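A Morning at Filtivmont

In June our small group from the vocational college went to see the Filtivmont plant, where they make filter parts for kitchen and laboratory machines. We were 11 people, teachers mostly, and we wanted to know what the new robot cells have changed for the workers. I write this report for the colleagues who could not come.

The visit started at half past eight with coffee and a safety talk. We got shoes with steel toes, which in my case were one size too big, and then Umesh Negi took us to the floor. He is the shift lead for the packing hall and has been in the company since before the first robot. He speaks fast but he answers every question, also the uncomfortable ones.

The packing hall has two lines. On the old line people take filter housings from a belt, turn them so the mark is on the right side, and put them in trays. On the new line this work is done by arms with two fingers. The system that plans the shifts and the arms together is called Kanon, and everybody there says the name as if it was a colleague: "Kanon wants us on line two after the break." In the hour before we came, line two had packed 996 housings. Line one had packed 863. I expected a bigger difference. Negi said that the difference is bigger at night, when people are tired, and smaller when a new housing type comes in and the arms must be taught again.

The teaching was for me the most interesting part. It is not done by engineers only. Eight packers from the old line have learned it, and they now spend half of their week in a room behind the hall, which they call Semo. There they guide the arms by hand through a task, again and again, with simple objects first and real housings later. One of the packers told me she had 192 repetitions in her notebook for a single task, and that her shoulders hurt less than before but her head is more tired in the evening. She would not go back. Her neighbor at the next table said he would go back tomorrow if the pay was the same.

The pay was discussed for a long time. A packer who teaches gets a supplement, but only for the teaching hours. The people who stay on line one get nothing extra, and they must now work more often alone, as the experienced ones are in Semo. I had the impression that this is the real problem at Filtivmont, more than the fear of losing the job. No one was dismissed when line two opened, but four persons who retired were not replaced.

We could stand at the teaching tables for twenty minutes. The tasks with blocks look like a children's game, and some of us smiled at first. Then I tried it myself. You hold the handles, you must bring the fingers down straight, and the smallest nervous movement of the hand is repeated by the arm. After three tries I had pushed more blocks than I had lifted.

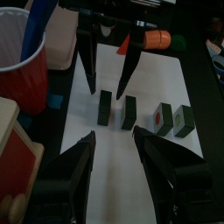

Sitthichai remarked on the way back to the canteen that a packer who teaches the arm gives away twenty years of experience in an afternoon, and that the supplement should be paid for as long as the arm uses it. Negi heard this and did not disagree. He said the works council has asked for something similar – a yearly payment for each taught task – and the answer from the management is expected after the summer.

After lunch (good soup, very little bread) we saw the warehouse, where not much is automated yet, and we left at two. For colleagues who want to go: the next visit is planned for the autumn, and groups can have 12 persons at most. Bring your own safety shoes if you have them, and ask to see Semo before the hall and not after it, because the time there was too short for us.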